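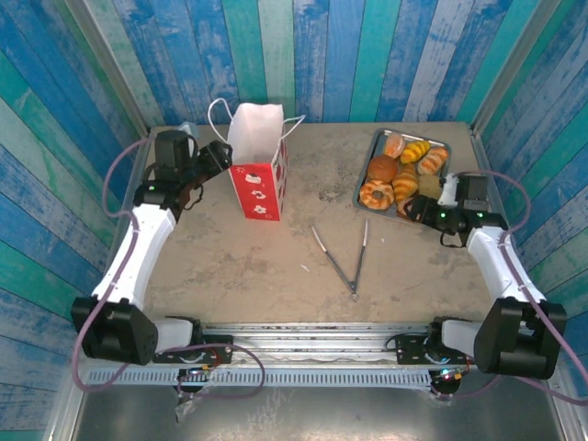 Huiling reckons the starter was dead before I ever fed it, and that I should have binned the lot and begged a fresh jar off the Risano bakery. Maybe so! But I'd already weighed out the rye by then, and I'm stubborn, so on we go.

January, 7:40 am. Bread notebook, Espinoza loaf, second go.

Kitchen was already warm when I got in (the blinds on the street side were left up again, my fault). Discarded all but 20 g of the old starter and fed it 100 g rye and 100 g water. Smelled like nail polish remover, but a bit less than yesterday. No pink streaks, no fuzz. Lid resting on loosely, rubber band at the starting level.

10:15 am. Barely moved. A few bubbles at the side of the jar and a sort of grey skin on top. Stirred it down and moved the band. Dwayne rang about the flour order in the middle of this and I told him to stay with the Bermont wholemeal for now, even though the last sack was coarse. We can sift it. I'd like to try the Drarnero spelt at some point but not while I'm still sorting out the starter, or I won't know what's doing what.

1:30 pm. Now we're talking — up by half and properly domed. Did the float test, which Florencia thinks is useless for rye, and she's probably right, it sank like a stone and looked perfectly healthy doing it. Used it anyway.

Dough as mixed: white flour with a good whack of the Bermont, water held back a little at the start, salt in after the rest. I wrote the hydration on the back of an envelope and the envelope has gone missing. It was wetter than last time, I know that much. Stuck to everything, including my watch.

Folds at half-hour intervals, except for the third, when I was out the front arguing with the courier and it got 90 minutes on its own. Came back to a much nicer dough than I'd left, all smooth and wobbly. Worth trying on purpose next time, maybe fewer folds and longer gaps?

4:50 pm. Shaped 2 loaves. First one tore on the seam so I let it sit and had another crack at it. Second went into the basket with rice flour and behaved beautifully. Both into the fridge under tea towels. Josefina Q. wants one for tea tomorrow and I've promised nothing.

Things to chase up:
Find the envelope.
Ask Florencia what she does for rye if she doesn't float it.
New blade for the scoring handle, the old one drags.
Fridge shelf two seems colder than shelf three, put the spare thermometer in overnight.
Label the jar with a colour that doesn't wash off (Huiling's idea, and a good one).

9:10 pm. Peeked. Couldn't help it. The torn one has spread a bit and the other is sitting up nicely. Thermometer's in. Baking both first thing, torn one first.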